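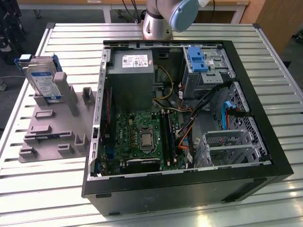
**Speaker notes -- Ukex validator program, members' briefing, Tue 20 April**

**Opening (keep to two minutes)**

Good morning. On behalf of Ukex, I thank the members for attending. My remarks concern the validator program, the terms on which tokens may be staked, and the changes that take effect in November. Questions on the Irkton bridge will be taken by Chae-won Sung after the break.

**Current position**

- The network has 186 active validators.
- The minimum stake for a validator is 500 tokens. Delegators may join with 50.
- Rewards are paid at the close of each epoch to the address on record.

Pause here. Members who delegate through Trovwood should be told that their terms are set by Trovwood and may differ from ours.

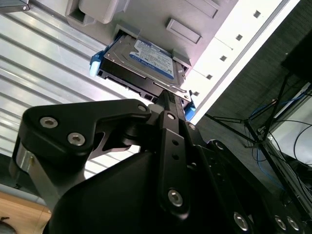 **Changes in November**

The waiting period for withdrawals will be shortened from 21 days to 14. Requests made before the change will be handled under the old terms -- please state this twice, as it was the most common question at the last briefing.

Validators that miss a full epoch will be moved to a standby list. Their delegators will keep all tokens and may choose another validator without a fee. A validator may return from standby by filing a short notice and completing one test epoch.

**The vote**

A total of 1265 addresses are eligible to vote on the fee proposal. One address carries one vote, whatever its balance. Voting is conducted on chain, and Ukex will not ask any member for a private key or recovery phrase.

If asked about token price: we do not comment on price. Refer the member to the written risk notice.

**Close**

Written questions may be left at the front desk or sent through the member portal. Replies will be posted there under "Validator program." Hand over to Chae-won Sung for the bridge session.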